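Do Wildlife Cameras at Salt Licks Tell Us Anything About Elk Diet?

Final project report, Ecology of Large Mammals
Section 2, field methods group

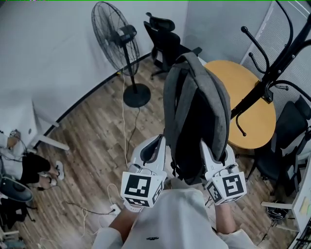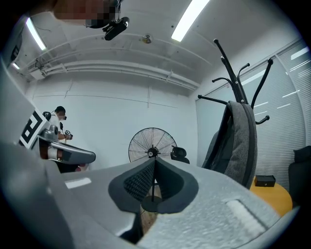
By Jhonatan Cabrera
Submitted Thursday, February 8, 2024

We use cookies to remember your settings. By staying on this site you accept our cookie notice.

Introduction

Elk eat grasses, forbs and the twigs of shrubs, and the share of each changes with the season. Most books agree on that much. My question was smaller. The Lullis trail group put out a handout claiming that elk which visit salt licks eat more woody browse than elk which don't. The handout gives no source. I wanted to see if camera records and droppings from one site could back it up, and I did not expect them to.

Study site

The Janden tract is a mix of wet meadow and young aspen with one natural lick on the east side, next to Skelta Creek. Cattle were grazed there until last June, so some of the browsed stems I measured may not be elk damage at all. Elk leave a ragged tear on a twig because they have no upper front teeth, but so do cattle, and so do deer. The handout does not mention this.

Methods

I walked two transects, each 90 meters long, one starting at the lick and one in the far meadow. I collected 20 dropping samples in total and sorted the plant pieces under a dissecting scope as grass, forb or woody. Pieces I could not name went in a fourth pile. Camera records covered 28 nights and came from the class archive.

Results

Woody pieces were a little more common near the lick. The difference was small, and it went away when I left out the samples from one spot under the aspens. An elk standing under aspens will eat aspen. I don't see what salt has to do with it.

The cameras showed elk at the lick mostly before dawn. They did not show what the elk ate – only that they came and left. The unknown pile was also bigger than I wanted, at about a third of all pieces.

Discussion

Forbs are soft and break down faster than bark, so droppings probably make any elk look like more of a browser than it is. This problem is old and I did not solve it. I also can't say that the same elk used both transects, or that they were different elk. Without collars or genetic work the comparison is weak, and I think the handout's claim is weaker.

A better test would fence off the aspens, wait a full season without cattle and sample both transects again in winter, when the grass is under snow.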